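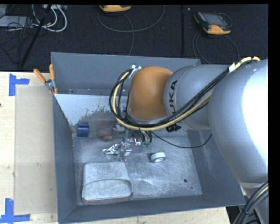

KUKA-Arm über grauer Metallkiste

03.11.2024

Wieder bis halb zwei wach gewesen, und zwar wegen Selia. Ich bin erwachsen, habe eine Steuernummer und einen Entsafter, und trotzdem lag ich im Bett und habe nachgelesen, ob eine Sängerin, deren Musik ich nicht einmal besonders mag, sich von ihrem Schlagzeuger getrennt hat. Sie hat. Oder sie hat nur sein Gesicht aus dem Profilbild geschnitten, was in diesen Kreisen wohl dasselbe ist. Von ihm ist noch eine Schulter übrig.

Jolanta wusste es natürlich schon mittags. Sie schickte mir 13 Sprachnachrichten, die längste davon über die Schulter. Ihre Theorie: Das Ganze hat im Mai angefangen, beim Konzert in Junden, als Selia die Ballade ausließ und stattdessen dem Lichttechniker dankte. Dem Lichttechniker! Ich war selbst dort und habe davon nichts gemerkt, weil ich in der Schlange für die Pommes stand. So verpasst man Zeitgeschichte.

Am Nachmittag kam dann die Stellungnahme vom Management, vier Sätze, in denen zweimal »gegenseitiger Respekt« und einmal »Privatsphäre« vorkam. Um die Privatsphäre zu schützen, gibt es am Monatsende ein großes Interview. Darunter standen schon 3405 Kommentare. Ich habe mir vorgenommen, 200 zu lesen, und irgendwann nicht mehr auf die Zahl geachtet. Die eine Hälfte hat es immer gewusst, die andere glaubt an eine Werbeaktion für das neue Album. Ein gewisser Kołodziej verkauft in den Kommentaren Winterreifen. Der Mann war mir als Einziger sympathisch.

Aniela Grabowska aus dem dritten Stock hält es übrigens mit dem Schlagzeuger. Sie sagt, er habe ehrliche Hände. Auf meine Frage, woran man das sieht, bekam ich ein Stück Mohnkuchen und keine Antwort. Der Kuchen war gut, ein wenig trocken am Rand.

Abends wollte ich aus Protest das alte Album hören und fand nur die Hülle. Die CD liegt vermutlich seit dem Umzug bei Jolanta, die das bestreitet. Also habe ich stattdessen die Küche gewischt und dabei die Ballade gesummt, die zweite Strophe ohne Text.

Um elf doch noch einmal nachgesehen. Der Schlagzeuger hat ein Foto von einem See gepostet, ohne ein Wort dazu. Jolanta schreibt, der See sei eindeutig. Ich habe zurückgefragt, worin, und sie tippt jetzt seit zehn Minuten. Morgen muss ich Waschmittel kaufen und bei der Krankenkasse anrufen.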